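August, the flower room, day 16

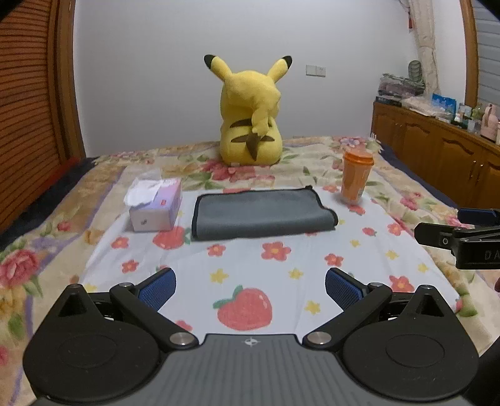

The big guy on the rose bedspread, facing the wall

Okay, I'm finally sitting down with this notebook, and it's past ten at night, and I am so happy with this room! I know it's only a rental room with somebody else's curtains. I don't care. I have my own bed and a door that shuts and a Pikachu the size of a small child, and what more does a person want in August.

The bedspread first, because I keep thinking about it. Teresa Geraghty gave it to me when she heard I was moving and I nearly said no (beige, flowers, wavy lavender bands, come on). Then I spread it over the mattress and the whole room changed. All those pinks and purples with the green leaves! It looks like something from a grandmother's house in the best possible way, and the yellow of the plush is so loud on top of it that I laughed out loud when I put him down. I have a favorite flower already, the large pink rose. I'd like to have it on my pillow side but the spread only seems to hang right one way, and I've turned it 3 times now, so I'm giving up on that.

Qianru called while I was making the bed and wanted to know if I still had Pikachu. Of course I do! She was there when I got him, we carried him home on the bus between us with his ears poking up over the seat, and a little boy across the aisle waved at him the entire ride. I told her he still has his tag on. She said cut it off, I said never. I love the back of him almost as much as the front, with the two brown stripes and that crooked tail that flops down over everything. It won't stand up no matter what I do to it. Fine, let it flop.

The door is growing on me too. I thought I'd hate all those slats (dust!!) but the reddish orange is so warm against the pale wall, and I like that it's a bit old-fashioned, same as the carved arches on the cabinet doors. I want to oil the wood at some point. Wenjie says to try a bit on the inside of a door first and leave it overnight.

Now the cabinet top. Oh dear. I had such plans for it, a lamp, a plant, maybe the little radio. So far it's bags and bottles and that bright blue package, and every time I come home with something in my hands it goes straight up there and stays. The pink jug has the best spot, closest to where I stand, and I think it can keep it. The crumpled plastic has to go tomorrow. So do the odds and ends, once I figure out what's what.

Sosina is coming over on her break to see the place and I want at least half of it cleared by then. She's bringing bread. I need to buy butter, and ask downstairs about the window, and find the box with my good scissors in it (not for the tag!).

Rent is paid, 77 left for the rest of the week, which is plenty if I stay out of the stationery store. I will try.

Iida wrote back too, such a long letter, I'm saving the second half for breakfast. She says she wants a drawing of the room. I might start it tonight, ears first, if I can find a yellow pencil. Otherwise lights out by eleven.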